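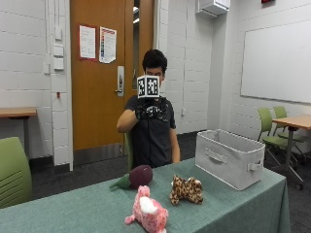
Gallery: Community Room

Every spring our building in Rornunthorpe has a toy swap, and every spring I say I'll keep the soft toys under control. Well! This year they got a proper fabric bin and a table with a cloth on it, so I'm calling that progress. The eggplant was my favorite from the start. I'm an adult with a mortgage and I wanted that eggplant. The little leopard-print one came a close second, and the pink one with the white fluffy bits is the kind of thing my niece would carry around by one leg until it fell apart.

We set the price at 4 tokens for anything plush, no matter the size, which made the labeling a lot quicker than last year (I still have a drawer full of the old stickers if anyone wants them).

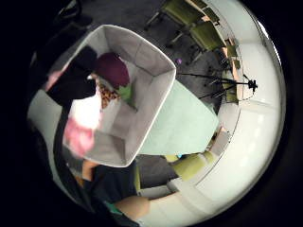
The light gray bin is the best thing we've bought for these swaps. Soft sides, handles, wide open at the top so kids can lean in and dig – and they do dig. I had been eyeing a fancier set from Trendov, but the plain one does fine and I can fold it up behind my coats until next time. If you're planning your own swap, get one bin for plush and a separate one for anything with hard corners. We learned that in the old hall at Novthorpe, where a wooden train went in on top of everybody's bunnies.

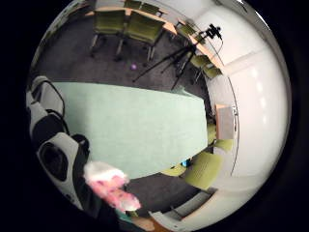

Pink and fuzzy goes fast, every single year. I don't know why I still act surprised! Put those out a few at a time or they'll all be gone before the late crowd shows up. Also, please wash things before you bring them in. A pillowcase with a knot in it, cold water, gentle cycle, then a good long while on the drying rack. The fluffy ones look awful when they come out and then they perk right up with a soft brush.

Next swap is in October, same room, and the coffee will be from the Butkienė bakery again – bring your own mug.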